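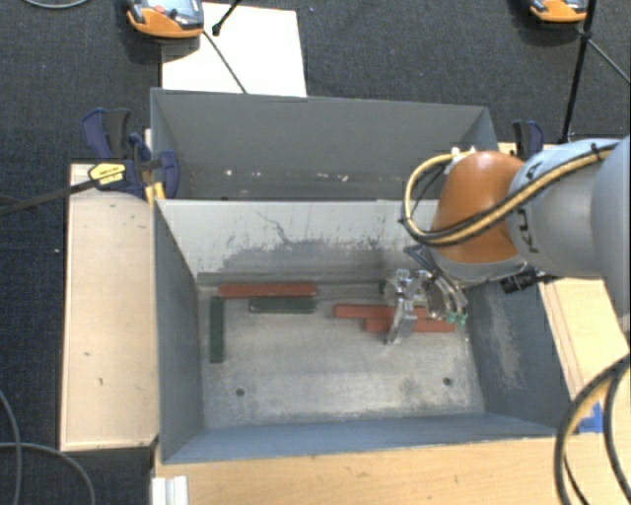 Week 3: Why the second measles dose matters

Welcome back! Today is one of my favorite topics in the whole course, so bring your questions (and your calculators, we'll do a little arithmetic at the end).

Measles spreads through the air, and the virus can hang around in a room for up to two hours after a sick person has left it. One dose of vaccine protects most children very well. A small share don't respond to it, though, and the second dose catches nearly all of them. It isn't a booster in the usual sense – it's a second chance for the immune system to notice!

Terms to know before lab: primary vaccine failure, herd immunity, attack rate, secondary case.

Practice problem. Fallville has 701 school-age children, and 600 of them have had both doses. Work out the two-dose coverage. Then compare it with the 95 percent level usually given as the target for measles. How many more children would need both doses to get there? Show your steps.

Reading: Carroll, chapter 2, plus Noreen Ní Mhurchú's notes on school outbreaks. Her section on contact tracing is wonderful, so please don't skim it.

Problem answers are due at the start of lab. Next time: rubella and pregnancy.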